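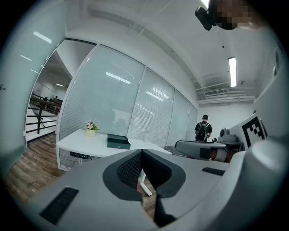 I gave up on carpet the winter I moved to Haldane, and I've been a bore on the subject of floors ever since. My rental there had a beige shag that held on to every crumb, every bobby pin, and a smell I can only describe as somebody else's labrador. Now I want boards everywhere. Even a strip of wooden floor beside a white desk leg, like the bit you can see down there, gets me leaning in for a better look (my friends have stopped inviting me to open houses, fair enough). White furniture on timber is my favourite pairing, and I'll argue it with anyone.

Share this story | 4 comments

So when I finally bought a place in Trukham, the first thing I did was pull up a corner of the lino with a butter knife. Boards! Grubby, paint-flecked, gappy boards, but boards. I rang my mum from the hallway and she asked if I'd checked the roof yet. I had not checked the roof.

I'd set aside $500 for the whole job, which got me a hired sander, a stack of paper and not much else. The oil came later, from a little shop in Lovell that smells of turps and toast, and by then the budget was closer to $1,000. It took 2 coats and most of a September - I slept on the kitchen bench side of the house and ate a lot of cheese toasties standing up.

The colour came out darker than the sample, a bit like strong tea. I've grown very fond of it. The draughts I'm less fond of, and I've started pricing wool rugs.

We use cookies to improve your experience on this site. Accept | Manage settings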